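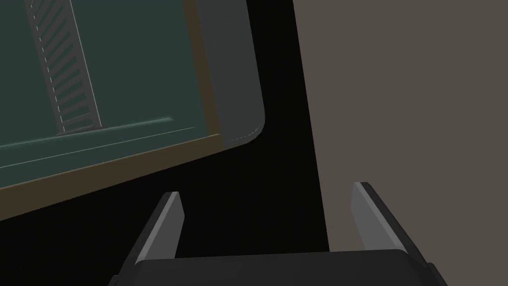 Figure 3. Two fingers with an open space between them (computer-rendered).

4. What people call a gap

4.1 Where the words came from

I had expected this to be the easy part of the study. I would ask people what they called the space between two things, they would tell me, and I would write it on a slip. The first person I asked, in her kitchen in Murnlow, looked at me for quite a long time and said, "Which two things?" I've thought about that question more than almost anything else in the material, and most of this section is an attempt to take it seriously.

The slips were gathered in Murnlow and Cudier, mostly in October, when the evenings had drawn in and people were happy to sit and talk. There are 700 of them, from 159 speakers. A slip holds one word, what it was used for, who said it and (where I could keep up) the sentence it came in. Some speakers gave me one word and a cup of tea. A few went on until I had run out of slips and was writing on the back of the envelope they'd come in, and those envelopes have been copied out and counted with the rest.

I didn't work from pictures, or from a fixed list of questions, at least not after the first few visits. I had a list. It began with doors and went on to fences, teeth and floorboards, and it was dreadful! People answered "gap" to everything, politely, and you could see them wondering when it would be over. As soon as I put it away and asked about the house instead - where the draught came in, where the cat got out, where things fell and couldn't be got back - the words started to come.

4.2 Gaps you lose things down

Much the largest group of words belongs to narrow spaces that swallow things. The space beside a cooker is a slit, a crack, a chink, a nick or a swallow, and in Murnlow it's very often a losing, as in "it's gone down the losing". I was delighted with losing and wanted it to be old. I now think it may be fairly young. The speakers who use it most are the ones who grew up with fitted kitchens, and the oldest people I spoke to either didn't have it or put it down to their grandchildren.

In Cudier the same space is usually a slip or a slipping. You can also have a slipping behind a radiator, behind the bath, or down the side of a car seat, but you can't have one out of doors. I tried this on several people (a slipping between two sheds?) and every time it was turned down flat. One man told me that between two sheds you had a run, and that if I called it a slipping he'd think I had lost something in it. He was laughing, but he meant it.

So for these speakers the width of the space hardly comes into it. A slipping behind the bath may be wide enough to take an arm, and a run between sheds may be too tight for a person to get down. What seems to settle the word is what goes into the space, and whether anybody wants it back.

4.3 Gaps you go through

Spaces for getting through make up the second group, and here the two places are closer together than I'd guessed. Both have squeeze, for a way through that costs you some effort, and both have gap itself, which in this use nearly always means a gap in a hedge. Cudier has thread as well, for a footpath between back gardens, and I heard it from children as often as from their parents. Murnlow people know the word but think of it as a Cudier thing. "They say thread over there" was offered to me again and again, with the sort of fond contempt that neighbouring places keep for each other.

Squeeze does something I hadn't met before. It can be a space or a person's passage through it, and speakers slide from one to the other without noticing. "It's a bit of a squeeze by the bins, but once you've had your squeeze you're in the yard." I first wrote that on two slips, as two words. Gilles Joly, who was kind enough to read through the slips with me, thought I'd got this wrong and that there was one word here doing one job. We went back and forth over it for most of a winter. I've come round to his view, so squeeze is a single entry in the tables, though I still feel a small pang whenever I see it.

4.4 Gaps you leave on purpose

I very nearly missed this group altogether. It came up because a joiner in Murnlow, fitting a door for the woman I was visiting, said he was going to leave it some ease. Ease is the space left round a door so that it will open in damp weather. It can't be counted. You can have too much ease or hardly any, but you can't have two eases, and you can't lose a coin down one.

After that I asked everybody about spaces they left deliberately, and a whole shelf of words opened up. Dressmakers leave ease too. Gardeners leave room, or breath, between plants, and one allotment holder talked about giving the leeks "their elbows". People packing china leave play or don't leave play. A retired baker had grow, for the space between loaves on a tray, and was surprised to hear that her neighbours hadn't come across it. I found no one else who used it, and it may have belonged to one bakehouse.

Nearly all of these behave as ease does. They're stuff, in the way that water and flour are stuff, and you leave more or less of it. The swallowing words in 4.2 are the other way about: a losing is a thing, with a place in the house, and you can point to it with a wooden spoon. I think this is the firmest result in the section. When the space is there by accident it tends to be a thing, and when it's there by design it tends to be stuff.

There are exceptions, and I don't want to hide them. Gap refuses to behave and will do anything you ask of it. Margin, which I had from people who work with paper, is left on purpose and is certainly a thing. And I had a handful of slips for rattle, meaning the unwanted looseness of a drawer or a window, which is an accident and yet is stuff ("there's too much rattle in that"). I've looked at rattle for a long while and have nothing clever to say about it.

4.5 Does it matter who is asked?

A little. Vasseur argues that words for household spaces pass down through whoever does the cleaning, and my slips lean that way without settling the matter. Losing and slipping turned up more in talk about sweeping and reaching under things, and people who said they never cleaned behind the cooker tended to fall back on gap. But they fell back on gap for most things, and I suspect some of them simply didn't want to be interviewed.

Trade counts for more, to my mind. The joiner's ease had spread well beyond joiners, to their families and their customers, and it was nearly always remembered as a word that had come into the house with a workman. Fitorov's grouping of words by the age of the speaker fits the indoor words nicely and does nothing at all for the trade words. I've used it for the first and quietly set it aside for the second. A reader who would like the two handled alike can regroup them from the list at the end.

There's also me to think about. I grew up with slit for nearly everything in 4.2, and I know I said it aloud in the first few kitchens before I learnt to keep my mouth shut. Slit is commoner on the early slips than on the later ones. I've marked the early slips with a cross in the list, and the ones where I can hear myself prompting have been left out of the totals.

4.6 Back to the kitchen

I did go back to the woman in Murnlow who had asked me which two things. I told her some of what is set out here, and she said it was obvious that the space by the cooker and the space round the door were different, as you'd be cross about one and pleased with the other. Her own word for the first was losing. For the second she had none until the door was fitted, and now she says ease, so her slips carry both words, the second with the joiner's name beside it.

The next section takes the outdoor words further, beginning with thread and the paths it is used for in Cudier.

Section last revised 2018-12-17.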